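# Scoring a two-arm pick task with a taped grid

If you train robot policies from demonstrations, sooner or later you want to know which of your policies is better, and that's where a lot of otherwise lovely work goes wobbly. You put the blocks down by hand, you run the policy, you put them down again, and by teatime you've drifted into placing them where the arm likes them. I did it for months at Jestside without noticing!

The method below fixes most of that with a roll of tape and a text file. Marjatta Kinnunen and I worked it out while we were on the Meltex task (foam cubes into a bin, plus a button press), and I'm still a bit delighted by how well it works.

## What you need

- A matt work surface. Brown paper over the table is cheap and easy to replace.
- Blue painter's tape.
- Foam cubes in two colours. We use pink and green.
- A bin and a push button, if your task has them.
- A short script that draws layouts at random.

## Step 1: Lay the grid

Run your tape from the back of the table to the front, then across it. Please don't spend a morning with a steel rule. The grid is there so that a person can find the same cell again, and the eye copes very happily with lines that lean. 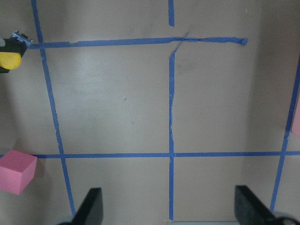

Name the cells by row and column, counting from the back left corner, and write the names on a sketch you keep by the keyboard. Don't write them on the paper. Arvo Honkanen tried that with a marker pen, and his policy did noticeably worse as soon as the paper was changed. It had been reading the labels, more or less.

The tape gets into the policy's view as well, of course. Put it down before you record your first demonstration and leave it there, so training and testing share the same background. If a strip comes up halfway through a set, press it back and make a note of the run number.

## Step 2: Draw the layouts first

Have the script write all the layouts to a file before anybody touches a cube. Ours has 21. Each line gives a cell for every object and a turn for each cube: square, slight or diagonal. A line looks like this:

`07 pink B3 diagonal pink D5 slight green B4 slight green E1 square button D3`

Allow cubes to land on the lines. We banned it at first for neatness, and ended up with a policy that had never met a cube sitting on tape.

Keep the bin fixed for your first round – moving it is great fun, but it changes how the two arms share the work, and you'll want to look at that by itself.

## Step 3: Set up and run

Read out the line, place the objects, send both arms to their start pose and begin. Two people make this much quicker, one reading and one placing. The person placing shouldn't know which policy is loaded.

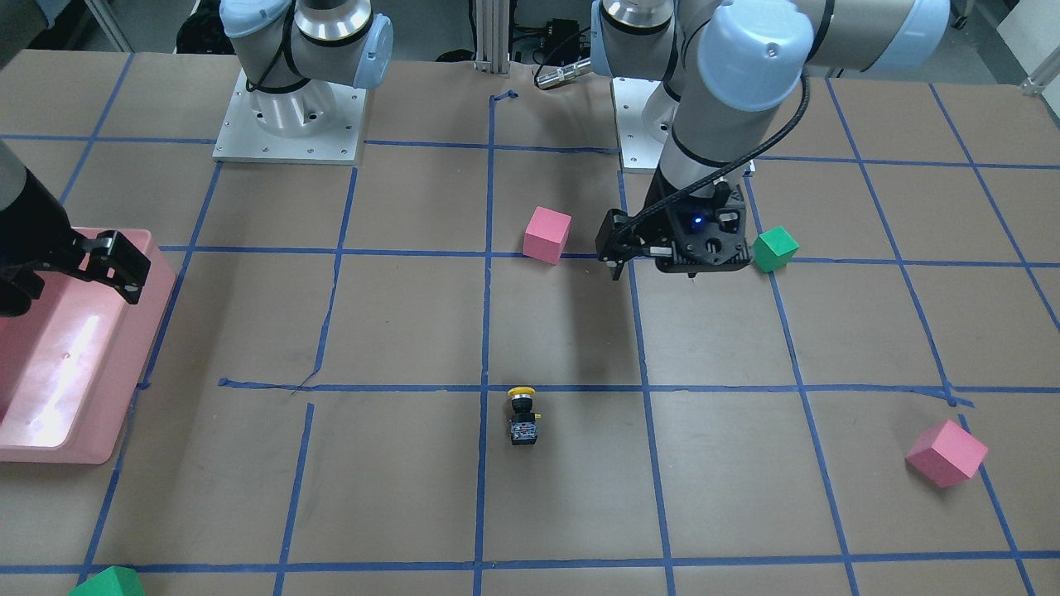

We do 6 runs per layout for each policy, and we shuffle the order so that policies take turns through the day. The shuffling matters more than I expected. Light from the windows shifts, paper creases, grippers warm up, and if policy A gets all the mornings you're comparing mornings.

Score each cube separately, with a mark from this list:

- **2** – released in the bin
- **1** – lifted clear of the table, then dropped or put down elsewhere
- **0** – never lifted

The button gets its own column. Tuulikki Vainio asked for a notes column too, and it has turned into my favourite part of the sheet. "Left arm waits for right arm, right arm waits for left arm" appears in there quite a lot.

## Step 4: Check against the recordings

We save 3 views of every run: wrist, fixed and head. Once the set is finished, someone who wasn't in the room scores a handful of runs from the recordings alone, starting with the head view. 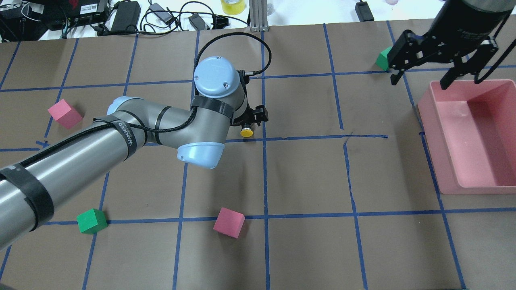 ## What we found

The surprise was in the spread across cells. Our two policies, Foren and Wanigasekara, came out nearly level on total score, and for one happy Sunday I thought we were finished. Then Joonas Saarela coloured in the grid by cell. Foren was good nearly everywhere and poor along the front row. Wanigasekara was patchy all over, with no pattern any of us could see.

Those want very different cures! For Foren we recorded more demonstrations with cubes near the front edge, and the weak row caught up. For Wanigasekara we're still looking, and Kobina Ayaaba suspects the way it splits up the two arms' actions.

## If you try it

Keep the layout file under version control, next to the scores. When you replace the paper, lay the new tape by tracing the old lines through as best you can, then start a new set instead of adding runs to the old one. And do make the coloured grid early, after the first few layouts, even though it'll be full of gaps.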